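Open day at the Gitlow showroom, notes and questions
Forum: Manipulation and Data Collection > Events and Visits
October 2023

ridgeline_kp wrote:
I went to the open day at Gitlow and took notes. Posting them while I can still read my handwriting. The host was Elif Naz Değirmenci, who runs the collection side. Şimşekoğlu built the mounts, and Reritz is the name of the processing pipeline.

Format was a 57 minute talk, then the handheld demo, then open floor. Visitors could try the grippers in pairs. No arm was running during the part I attended. The subject was collection with handheld devices and replay came up only in the talk.

Numbers from the slides: 221 episodes in the set they used for the first policy, more than 3,000 in the current one. Episodes shorter than 400 frames are dropped before training. She did not say what share that removes. I asked twice.

Two gripper designs are in use. One carries a single flat marker on a square plate. The other carries a cube with a pattern on each of several faces, and it has a red button or trigger cap at the top of the handle. The stated argument for the cube is that at least one face stays readable when the wrist rolls. The stated argument for the plate is weight.

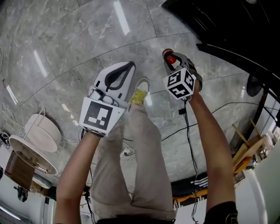 Calibration is repeated whenever a mount is removed. They hold the device still at three heights, then do a slow figure eight, then check the residual. If the residual is over their limit the mount is reseated and the whole sequence starts again. She put the sequence at four minutes with a trained operator. I would plan on double that.

Questions I still have: clock sync between left and right, and how they handle the interval when both markers are out of view.

tolstack wrote:
The plate versus cube argument is incomplete. A single planar marker has the pose ambiguity problem when it is seen nearly head on at distance. Two solutions fit the corners about equally well and the estimate flips between them. Weight is a comfort issue. Flips go into your data.

ridgeline_kp wrote:
That was raised. The answer was that Reritz rejects flips with a continuity check on the previous pose. I did not see the check working, only a slide that said it exists.

m_osei_lab wrote:
A continuity check is fine at normal hand speed. It fails after an occlusion, when there is no recent pose to compare against. So your second open question is the same problem as tolstack's.

I was at the January session of the same thing. Back then all the slides showed plates. If they have added cubes I would read that as an admission.

benchvise wrote:
Disagree with the last part. Running two designs side by side is how you find out. We did the same for a season and kept the plates. The cubes caught on drawer fronts and on each other in two-handed tasks. A corner hit also moves the cube on its post by an amount you will not see by eye, and every pose after that is biased.

tolstack wrote:
Then the post is too thin.

benchvise wrote:
The post was fine. The clamp slipped. But the clamp is part of the mount, so call it what you like.

ferrule wrote:
Did anyone talk about floors? We get false detections from reflections on polished surfaces under ceiling lights. Matte mats fixed most of it.

ridgeline_kp wrote:
Not in the talk. I asked afterward and Elif said they leave floors as they are because the policy has to cope with them later. Exposure is locked before each session.

ferrule wrote:
Locked exposure helps with flicker between frames. It does nothing for a second copy of the marker in the gloss. A mirrored code should fail the dictionary lookup, but in our logs a few got through.

m_osei_lab wrote:
What dictionary size? With a small one and generous error correction I would expect that.

ferrule wrote:
Small one. Error correction at default. Will rerun with it turned down and report.

quillon wrote:
Is there a task list? I am interested in the kitchen set, the one called Menus.

ridgeline_kp wrote:
Menus was on one slide: plates, lids, pouring dry goods, closing a drawer with the off hand. No release date given. The sign-up sheet for the next visit is at the Gitlow front desk and you can also ask by email. They want to know your glove size.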